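Sollow butcher-block worktable: two months in and I'm still pleased every time I walk past it
Review by Bohdan Dmytriv
April 2, 2023 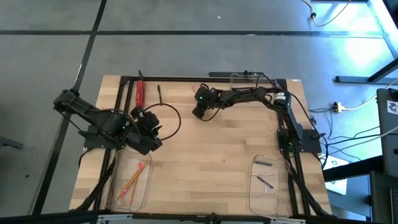

I bought the Sollow in February after putting up with a wobbly old desk for far longer than I should have. I wanted a plain, solid, rectangular table I could do fiddly jobs on, in a light colour, with no drawers or shelves or built-in lamp. That's harder to find than you'd think! Most of what I looked at was either a proper woodworking bench (too tall, too dark, vises everywhere) or a dining table I'd have felt guilty about scratching.

The top is what sold me. It has that butcher-block pattern with the planks staggered, all in light wood, and I love it. It makes a room feel brighter, and small things show up against it beautifully. A black pen, a red-handled tool, a dropped screw - you spot them straight away. On my old desk, which was nearly black, I spent half my life patting the surface looking for tiny bits of hardware.

I ordered from Ircombe, who deliver the top and the legs in separate boxes. The legs came first and sat in the hall for 4 days, which annoyed my neighbour Slamet more than it annoyed me as he kept stubbing his toe on them when he came to borrow things. When the top arrived it was very well wrapped, with thick cardboard on all the corners and not a mark on it. Do get a second person for this part. Ifor Rosser from downstairs gave me a hand and we both agreed we wouldn't have wanted to try the stairs alone.

Assembly took us one evening, with a long tea break. The bolts go into metal inserts, so you aren't chewing up raw wood if you ever need to take it apart again. The instructions are a single sheet and the drawing for the cross rail is upside down compared to the rest, so we put ours on backwards the first time. Look for the side with 2 holes close together and face that inward. Once it's on properly the whole thing stiffens up wonderfully.

And it really is stiff. I can lean my full weight on one end and saw at the other. I've clamped things to both sides, pulled on them, knocked into them with my hip, and it stays where I put it. My floor is smooth and I was expecting the table to creep around the room, but the rubber feet grip well. They do leave faint marks if you drag the table, so lift it. A damp cloth got mine off.

The size is a bit of a sweet spot too. I can reach the far corners from where I stand without stretching, yet there's still room to push one job to the side and start another (I always have too many on the go). I was tempted by the bigger one and I'm glad I resisted.

Now the grumbles, and there are a few. The finish on the top is thin. I had a mug ring by the end of the first week, my own fault, but a table meant for work should shrug that off. I've since given it 3 coats of Tkachenko hard oil, sanding lightly in between, and the colour warmed up only slightly. Water beads on it now. I'd do that before you use the table at all if you have the patience, which I didn't.

The edges are also sharper than I'd like. I rest my forearms there for hours and had little red lines on them until I went along with some fine paper and took the corner off. Ten minutes' work, no trouble, but it should come that way from the shop.

Last one: there's nowhere to run a cable. I'd have loved a notch or a grommet at the back. I looked at the Sarker table as well, which does have one, but the top on the display model flexed when I pressed on the middle and the grey laminate did nothing for me. Stick-on clips under the Sollow have done the job so far, though one has already dropped off and I need to find a better glue.

A few people have asked if it would work as a kitchen table. I think it would, once oiled, though check the height against your chairs first. I use mine standing up or with a tall stool, and an ordinary chair feels low to me.

Four and a half stars. I've already told Ifor he's helping me carry up another one if they ever bring out a matching side bench.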